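Collecting examples for the arm, part two
15 May 2021

Since the last post we have moved from testing the setup to recording with it most days. 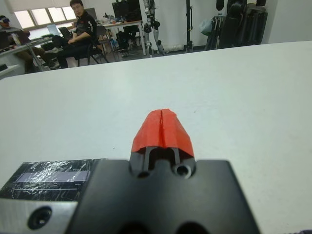
Where the project stands

The project is called Skelo. The goal is a small one: teach an arm to pick things up from a table and put them where they belong by showing it how many times over. We don't write rules for where the fingers should go. A person drives the arm through the task, the computer saves what the wrist camera sees along with the arm's position and how far the gripper is open, and the learning system is trained on the saved runs.

In April I wrote that the recording software was nearly done. It took longer than that. The pictures and the arm positions were being saved on two different clocks, and they drifted apart over a long session. By the end of a morning the gripper would be closing in the numbers before it closed in the video. A person watching the playback might not notice. The training did notice, and the arm learned to close early and pinch the air in front of the object. Everything now gets its time from one clock, and I threw out the runs from before the fix.

What a run looks like

Every run starts the same way, with the fingers shut and nothing between them, and the arm held over the table at its start pose. The operator waits for the tone, does the task, and brings the arm back. A second button marks the run as good or bad. If you aren't sure, it's bad.

The first task is one block into one bowl. I set a target of 200 good runs for it before trying anything harder, and we passed that last week. It sounds like a lot for a block and a bowl. Most of the variety has to come from where things are placed, and people are poor at placing things randomly. Left alone, I put the block near the middle of the table over and over. Now the script picks a spot and an angle and prints them on the screen, and I put the block there even when it's an annoying place to reach.

I also stopped trying to tidy up the background. People sit down, stand up and move chairs, and the blinds go up and down with the weather. For a while I asked everyone to stay out of view. Then I trained on those clean runs and the policy got worse as soon as somebody walked past the far side of the table. Now the room carries on as usual while we record, and the results are steadier.

Things that went wrong

The white table is harder than I thought it would be. With the exposure on automatic, the camera darkens everything when the arm is low and the table fills the view, then brightens again as the arm lifts. I fixed the exposure at one value and have to check it when the daylight changes. I forgot to do that 2 times and lost both sessions.

Driving the arm well takes practice. My own early runs are full of small pauses where I was deciding what to do next, and the trained arm pauses too, sometimes for so long that it never starts again. I went back and marked as bad any run with a stop longer than 3 seconds. It hurt to lose them, but the next version trained on fewer runs and moved much better.

Fingertips were the other surprise. We changed to a different pair partway through the first batch. The new ones grip better, but they look different to the camera, and mixing the two sets gave us an arm that closed in slightly the wrong place. I keep the sets in separate folders now and write the fingertip type in the notes for each session. I should have been doing that from the start.

File names and notes

I use a small tool called Brevia for browsing runs. It shows the video with the gripper opening drawn under it as a line, and you can step through with the arrow keys. Storage is on Warik, the older of our machines, and it fills up faster than I planned for. Full-size video is kept for one month. After that I only keep the smaller copies used for training.

The notes file has one line per session: task, fingertips, light, who drove, anything odd. The "anything odd" column is the one I read most. When a batch trains badly, the reason is usually already in there.

What's next

The second task is a cup onto a saucer. The cup has a handle, so the angle matters, and I expect the number of runs we need to go up. I'd like to have different people driving as well, to see whether their habits average out or just confuse things. The Pillai fund is paying for the extra disks, which should arrive before Warik is full.

If you are collecting runs of your own and have found a good way to decide when a task has enough of them, leave a comment. At the moment I train, test, and go back for more wherever it fails, and every round of that takes a day.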